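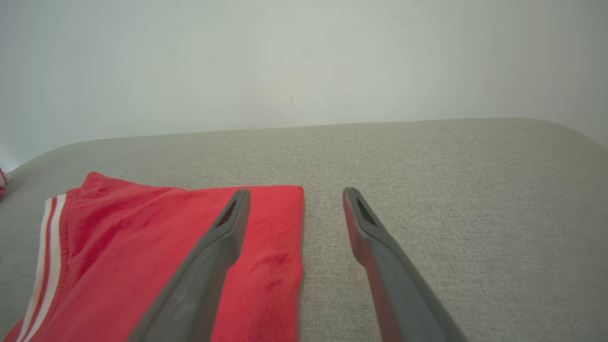

# Korkcombe Upholstered Folding Bench

Item 426, Linen and Garment Care Furniture

The Korkcombe is a padded bench for folding, sorting and laying out clothes. It is supplied to hotels, residence halls, care homes and costume departments, and may be ordered singly for private homes. The seat and the working surface are one and the same: a flat cushion covered in light gray upholstery fabric, wide enough to hold a folded garment with clear space beside it.

Steletti has made furniture for linen rooms since 1913. The Korkcombe replaces the Griffiths bench, which remains covered for repairs and replacement covers.

## Intended use

The bench is intended for clean, dry textiles. Knitwear in particular benefits from a padded surface, as a hard table edge can leave a line in a soft sleeve. A coral-red knit laid on the gray cover is easy to see against it, and so are most strong colors. Staff who work with pale gray or white items may prefer the Nikeck cover in navy, described under Covers.

The bench may also be used as ordinary seating. It should not be used as a step, and it should not be used as an ironing surface. The cover and padding are not rated for contact with a hot iron or a steam head.

## Dimensions and construction

| Feature | Specification |
|---|---|
| Length | 54 inches |
| Depth | 24 inches |
| Height to top of cushion | 30 inches |
| Frame | Solid beech, clear finish |
| Padding | Firm foam with a felt upper layer |
| Cover | Woven polyester, removable |
| Weight | 81 pounds |
| Rated load | 718 pounds, evenly spread |

The height suits a standing adult folding small and medium items. A lower frame, 18 inches to the top of the cushion, is available for rooms where the bench will serve mainly as seating. The lower frame carries the same rated load and uses the same covers.

The legs are fitted with adjustable feet. On an uneven floor, turn each foot by hand until the bench no longer rocks, then tighten the locking ring. No tools are needed.

## Covers

The standard cover is light gray. It closes with a zipper along the rear edge and can be removed by one person. Two further covers are offered:

- Nikeck Navy, the same weave in a dark color
- Nikeck Wipe-Down, a coated fabric for care settings

The coated cover is smoother than the woven one, and slippery garments tend to slide on it. Customers who fold mostly silk or lining fabrics should order the woven cover.

Remove loose lint with a soft brush or a vacuum cleaner on a low setting. Wash woven covers at 85°F with a mild detergent, close the zipper before washing, and dry flat. Do not bleach. New garments in deep reds and blues may release dye when damp, and damp items should be kept off the cushion until fully dry. Marks from dye transfer are not covered by the warranty.

## Suggested folding method for knitwear

The following method was prepared by Yaryna Onyshchenko of our training office and is included in the printed guide delivered with each bench.

1. Lay the garment face down with the neckline away from you.
2. Smooth the body from the center outward with the flat of the hand. Do not pull on the hem.
3. Fold one side toward the middle, with the sleeve laid straight down the length of the fold. Repeat on the other side.
4. Bring the hem up to the neckline, or fold in thirds for shelves of limited depth.
5. Turn the garment over and press lightly along the long edges. A straight edge matters more than a sharp crease, and thick knits will keep a raised corner however carefully they are folded.

Finished items should be moved to shelving before the next garment is laid out. Tall piles left on the cushion will compress the knits at the bottom.

## Ordering and delivery

Benches are made to order at the Steletti workshop and are delivered assembled, except for the feet. Please state the frame height and cover when ordering. Replacement covers can be ordered at any time under the same item number, followed by the letter C.

Doorways must be at least 28 inches wide. Where access is by stairs only, please inform the delivery office in advance so that two persons can be sent.

The frame is warranted for ten years and the padding for three. Covers are warranted for one year against faults in the seams and zipper. Claims should be addressed to Andor Kovács, Customer Service, with the number printed on the label beneath the cushion.

Page revised 10 May 2020.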